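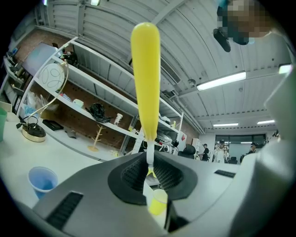
Hygiene-Rundgang Geflügelverarbeitung, Betrieb Geldale
Stand: September, geprüft von Ilona Pintér

Zweiter Rundgang in diesem Jahr, und was hat sich hier getan! Anmerkungen stehen jeweils unter dem Punkt.

1. Warenannahme
[x] Lieferscheine vollständig
[x] Temperatur bei Anlieferung notiert
Kommentar: 193 Kisten von Menora, alle sauber etikettiert. Die neue Spalte für die Uhrzeit ist eine prima Idee, bitte unbedingt beibehalten.

2. Kühlraum
[x] Thermometer lesbar
[ ] Türdichtung intakt
Kommentar: Dichtung unten links eingerissen, Ersatz ist bestellt. Bis dahin Tür von Hand nachdrücken und zweimal pro Schicht kontrollieren.

3. Zerlegung
[x] Schneidbretter nach Farben getrennt
[x] Messer desinfiziert
[x] Kettenhandschuhe für alle Plätze
Kommentar: Tadellos! Die 12 neuen Bretter machen einen Riesenunterschied - keine tiefen Schnitte mehr, und das Schrubben geht viel schneller.

4. Marinieren und Verpacken
[x] Allergene auf dem Etikett
[ ] Waage geeicht
Kommentar: Eichmarke der kleinen Waage abgelaufen. Termin bei Sutcombe vereinbaren, solange nur die große benutzen. Beim Senf in der Marinade Toma stand die Kennzeichnung diesmal richtig, danke fürs schnelle Ändern.

5. Handwaschplätze
[x] Seife und Papier aufgefüllt
[x] Warmwasser
Kommentar: Endlich kommt auch hinten richtig warmes Wasser. Hat mich sehr gefreut.

6. Fluchtwege und Feuerlöscher
[x] Löscher geprüft
[ ] Hinterausgang frei
Kommentar: Zwei Paletten standen im Weg, wurden noch während des Rundgangs weggefahren. Bodenmarkierung bitte nachziehen.

7. Schulung
[x] Nachweise vorhanden
Kommentar: 10 Leute waren bei der letzten Unterweisung dabei, 30 Minuten, viele gute Fragen - vor allem zum Auftauen. Das Thema nehmen wir beim nächsten Mal ausführlicher dran.

Offen: Türdichtung, Waage, Markierung. Nachkontrolle nach Rückmeldung der Schichtleitung.

Diese Website verwendet Cookies. Mit der weiteren Nutzung stimmen Sie dem zu. Einstellungen | Akzeptieren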